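Looking at Land and Sea, Week 2
Where painters put the horizon
Tutor: Ylva Söderlund

Last week we ended with the Fagerlund altarpiece (1379), and several of you asked why the hills behind the saints seem to stand straight up like a curtain. Great question, and it takes us right into this week's topic! The painter has no fixed eye level. Every hill is seen from its own spot, so the land climbs the panel until it runs out of room and the gold starts. Nothing is wrong with it. The painter wanted you to be able to find the mill, the ford and the two churches, and you can.

Eye level. Stand on a beach and the sea's edge is level with your eyes. Sit down and it comes down with you. Climb the dune and it comes up too. (Try it on Sunday if you're near the water, it never stops being strange.) So when a painter picks a height for the horizon, they are also telling you how tall you are, or what you're standing on.

Low horizon. Think of the Dutch flat-country painters of the 1600s. Two thirds of the canvas or more goes to sky, and the land is a thin strip with a steeple poking out of it. Weather becomes the subject. Cows get very small.

High horizon. The ground takes over. You look down and across, and there's a lot of surface for the painter to fill or leave alone. Leaving it alone is harder than it sounds, and I love the people who dare to.
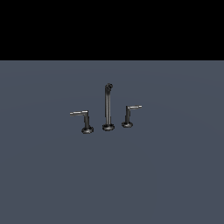

Fig. 1. High horizon, computer rendering. Dark band over a plain blue-gray surface.

Look next at the Tovel harbor sketches on the reading room wall. The early ones are crowded with masts and the line hides behind them. In the later ones the boats thin out and the line runs clear from side to side, and suddenly the whole sheet feels wider, though the paper is the same size.

A word on edges. A sharp horizon reads as clear air. A soft one reads as haze, distance, evening. The Tundgate watercolors do both in one picture, crisp on the left and melting away on the right, and your eye travels along it like a finger.

Terms to know: eye level, vanishing point, bird's-eye view, aerial perspective (far things paler and bluer), repoussoir (the big dark tree at the side that pushes you in).

For next time
Draw one view from one window, first sitting on the floor, then standing on a chair. Pencil only. Write 600 words on what changed besides the line. Bring both drawings, even the bad one.

Reading: the Fekuvstead chapter in the course pack, up to the section on fog.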